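Jetside to stock printed duct adaptors from next month

Oct 25, 2026

Jetside, the small parts shop on Mahawong Road, is to start selling its own replacement adaptors for bathroom extractor fans, after months of customers asking for a part they can't get any more.

The square adaptor fits between the fan box and the round hose behind it. The old ones go brittle and crack at the collar. Makers mostly want you to buy the whole fan again — 79 pounds for the Skatora model, and that's without fitting.

Jetside's version will be 3 pounds. First batch is 100, all green, as that is the colour the shop had in. Other colours later, maybe. 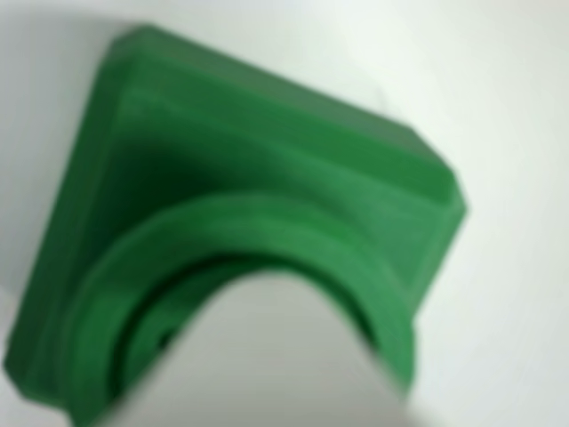 The green adaptor, with its square plate and curved collar. Corners are cut at an angle.

The shop has been trying out shapes since March. Early ones had sharp corners and caught on the fan box, and two customers sent theirs back. The collar was too thin as well. It has been made thicker twice, and the shop says it is now happy with it.

Fitting should take a few minutes with a screwdriver. Turn the power off at the fusebox first, obviously. The hose goes over the collar and is held with an ordinary clip, not included. Anyone with the older Jurkine fan will need the 60 mm hose, the wider one won't grip.

No word yet on a version for kitchen hoods. Jetside says it has been asked alot but the heat is a worry, and it wants to test a different plastic before promising anything.

Adaptors go on the counter next month, one per customer to begin with. Bring the old part along if you still have it, even in bits — staff will check the size agianst the new one before you pay. Orders by phone will be taken once the first batch is out.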